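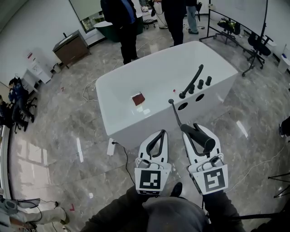 Black hand shower, hose feeding back through the rim of the tub.

Tub and shower tips, the quick version

Limescale on a shower head. Sandwich bag, white vinegar, rubber band round the neck. Leave it an hour, run it hot after. Black finishes: go easy, half vinegar half water, 10 minutes tops, then rinse. Vinegar left overnight took the shine right off mine at the Lillcombe house.

Pull-out hoses. If it sticks coming out of the rim, dont yank. Get under there if you have an access panel and see if the weight has slid down or the hose is caught on a shutoff. Nine times in ten its that.

Marble floor = NO vinegar, no lemon, none of the "natural" bathroom sprays. It etches. Lay a towel down first if you're descaling anything near it. Plain warm water and a drop of dish soap, dry it off with an old t-shirt.

Grout. Baking soda paste, old toothbrush, Sunday job. Nhi Giáp wrote in to say an electric toothbrush does the same in half the time, tried it, she's right. Label the thing.

Slow drain: pull the hair out first. The plastic zip strips cost 2 bucks, keep one under the sink. Then a kettle of hot tap water, not boiling if you have plastic pipe.

Caulk going black at the edge. Bleach wont fix it if its behind the bead. Cut it out, let the gap dry a full 48 hours, redo. Fill the tub before you caulk so the weight opens the joint, and leave the water in untill it sets.

Water too hot at the tap? Turn the heater down a notch and check again the next day.

Towels next. Khoa Tô has a whole method for the musty ones, will post in June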